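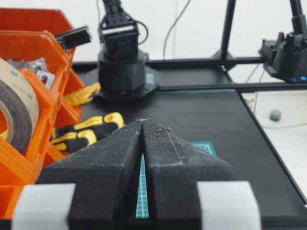 Workshop Notebook, Garholm Dance Academy
September, Monday session, Pomton Studio

Present: senior repertory group, V. Kamath (rehearsal direction), M. Tavares (music and running order). Entry prepared by M. Tavares for the shared book.

Work on the Stalwood piece

The session opened with the second section, which had been left unresolved at the previous rehearsal. The group entry from upstage left now takes 16 counts in place of the earlier, longer crossing. Vasanthi Kamath asked that the dancers hold the diagonal until the last two counts and only then open into the half circle. This was tried at practice tempo and then at full tempo. At full tempo the back line arrived late on each attempt, and the spacing closed up near the piano.

It was agreed that the back line will start one step farther downstage. The change has been marked in the score and should be copied into the dancers' own notes before the next call.

The duet was run without stopping. The lift at the end of the slow passage is secure from the right side. It remains less certain from the left, and it will be rehearsed only from the right until further notice. Dancers are asked not to practice it without a member of staff in the room.
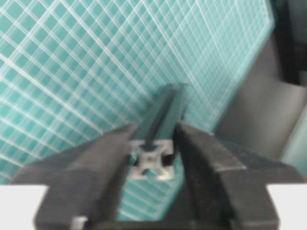

The closing phrase was then set on the remaining dancers. The head turn comes before the arm, on the upbeat. Several dancers were taught the reverse last season and will need reminding. The final pose is to be held until the sound has fully faded, with no movement on the last chord.

Music

Two versions of the track are now in circulation. The correct one has the shorter introduction and is labeled Stalwood, festival cut. The older version should be removed from all studio players. The fade at the end is still abrupt, and a new edit will be made before the stage rehearsal. Tempo is to remain as it stands — requests for a slower duet should be brought to rehearsal direction and not to the sound desk.

Entry and awards

The festival entry form is complete apart from the running time, which depends on the new edit. The academy will again put forward one senior dancer for the D'Souza award, valued at $1000 and paid toward the following year's tuition. Nominations are made by teaching staff and require a short written statement.

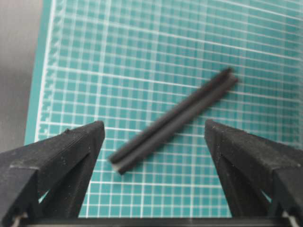 May a dancer who appears only in the group section be nominated?
Any senior dancer who is enrolled for the full year may be nominated, whatever the size of the role. The statement should refer to class work as well as to performance.

Statements should be left in the office tray, signed, with the dancer's level written at the top. Last year two arrived unsigned and had to be returned, which delayed the whole submission.

Costumes and shoes

The gray skirts fit well but catch at the knee in the floor work. Hems will be raised slightly and tried again in motion before any further sewing is done.

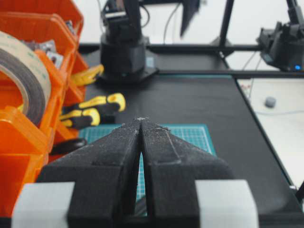

Soft shoes are to be worn for all sections, including the finale. Bare feet were considered for the duet, but the change offstage is too short to be done calmly. Hair remains low and plain.

Next session

Warm-up will be led by Maiara Tavares and will be followed by 50 minutes on the second section only. The duet couple may be released for part of this time to work in the small studio, provided staff are available. A full run will close the session, in costume if the skirts are ready.

Outstanding: new music edit; running time for the entry form; floor tape for the revised start of the back line; reply to Pomton regarding the earlier opening of the side door.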